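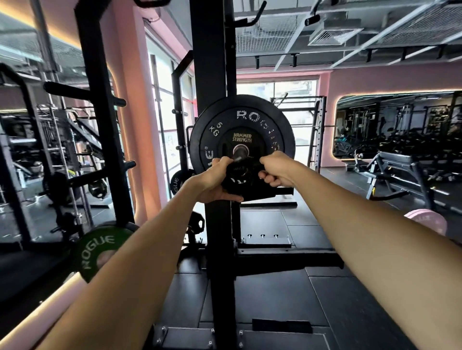 # Capítulo 3. Contacto: cuando el planificador se queda sin opinión

Un disco pequeño, una espiga metálica y dos manos. Cualquiera que haya pisado un gimnasio resuelve el problema pensando en la cena. El planificador de trayectorias del capítulo anterior, en cambio, lo declara irresoluble con una seguridad envidiable: en su modelo, que el disco toque la espiga es una colisión, y las colisiones están prohibidas.

De esa terquedad trata este capítulo. Meter o sacar un disco exige rozar, corregir y volver a rozar, con una mano que sostiene desde abajo y otra que sujeta el borde superior. Si además hay ya un disco más grande en la misma espiga, el espacio libre se reduce y la cámara pierde de vista justo lo que importa.

Ruba Harb, que mantuvo durante años el simulador Sastuda, registró 207 intentos de inserción con control de posición puro. Terminaron bien 12. Su informe dedica una página a los aciertos y el resto a los atascos - lectura muy recomendable, sobre todo antes de comer.

## 3.1 Lo que necesita saber el controlador

Empezaremos por la pose relativa entre el agujero y el eje, con su incertidumbre. Después cambiaremos la consigna de posición por una de impedancia, y dejaremos para el final el reparto de fuerzas entre los dos brazos, que suelen discrepar.

Conviene tener a mano el jacobiano del capítulo 2. Quien se lo saltara volverá a encontrárselo en la ecuación 3.1.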